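Plikia Paddle Club – Planning Meeting Minutes
2022-12-27, clubhouse at Kullport

Opening
The meeting started on time with a great turnout for a holiday week! Minutes of the previous meeting were approved with no changes.

Sunrise paddle with the otters
Everyone was thrilled with the trial outings on Mwakalinga Creek. Agreed to run them every Saturday in January, 90 minutes each, 15 boats at most. Paddlers stay 60 feet from the otters and let them come closer if they want to – and they do love a bright kayak.

Gear
Ereo Outfitters has offered us a discount on dry bags. Accepted with pleasure. We still need 2 spare paddles before the first outing.

Sign-up
Opens Friday at noon, members first. The waiver has been cut down to a single page (hooray!).

Other business
A hot chocolate stand at the dock was suggested and warmly received. Carried over to the next meeting.

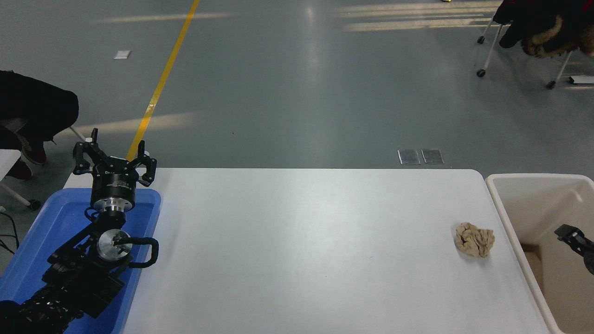
Also carried over: new hooks for the life jackets, and the color of the club hats.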